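Subject: Re: Getting cut foam to stay put in drawers
From: Natália Kollár
Date: March 2000
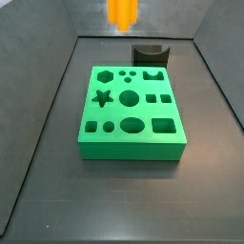
Green foam block with the shapes cut into the top.

Hi all,

Orestis Tzavaras wrote:
> I have 9 shallow drawers in an old map cabinet and I'm sick of
> hearing everything roll to the back each time I open one. I want
> to line them with foam and cut pockets for my planes, gouges and
> the small chisels. Tried it in January with upholstery foam and an
> electric carving knife. Looked like a dog had been at it. What
> are people using, and how do you get a clean edge on a curve?
> Also does anybody glue the stuff down or just let it sit?

Oh Orestis, I laughed out loud at the carving knife, sorry! I did the very same thing in my first shop and threw the lot in the trash.

Upholstery foam is your trouble. It's too soft, it squashes away from the blade and then springs back crooked. You want the stiff closed-cell kind, the stuff they pack around instruments. I get mine from Oravec, who sell offcuts by the bag if you call and ask nicely (they don't list them in the catalog, and the person on the phone may tell you they don't have any, so ask for the warehouse). My last bag was 18 dollars and did the whole tool chest with enough left over for a kneeling pad.

For the cutting I use a snap-off knife with the blade run out long, and I change the blade way more often than feels reasonable. Straight lines are easy, just lean on a steel ruler. For round holes don't use the knife at all! Take a bit of thin brass or steel tube, sharpen the end on the inside with a round file, and twist it through by hand. I've got a coffee can full of tube ends in different sizes now. For bigger curves I go around three or four times, a little deeper each time, and I don't try to get to the bottom on the first pass. Lenka Beneš posted here a while back about freezing the foam overnight first. I tried it, and all I got was cold hands, but she swears by it so maybe hers is a different kind.

Draw around the tool with a pen held dead upright, then cut just inside the line. Foam gives a little, so a pocket the exact size of the line ends up sloppy. And cut yourself a finger notch beside anything that sits flush. I forgot on my block plane and had to tip the drawer upside down to get it out, with everything else coming along for the ride.

Now, depth. I don't cut pockets part way down if I can help it. I use two sheets, cut all the way through the top one and leave the bottom one whole. So much easier than digging out the middle with a spoon (yes I've done that too). Eduard does his with a router at 40 thou a pass and they're gorgeous, but he also owns a router table the size of my kitchen.

Glue: I stick the two sheets together with a thin smear of contact cement around the rim and leave the whole thing loose in the drawer. You WILL buy another chisel, and then you'll want to lift it out and start over. If it slides, a strip of that rubbery shelf liner underneath fixes it.

One more thing, wipe your tools with a little oil before they go in, especially if your shop is as damp as mine. I had rust spots on two gouges after one winter in Arkdale and I was sick about it.

Let us know how drawer number one comes out. And is that the cabinet you were hauling home from the Skaltis sale? I want to hear about the handles, did you ever find matching ones?

Natália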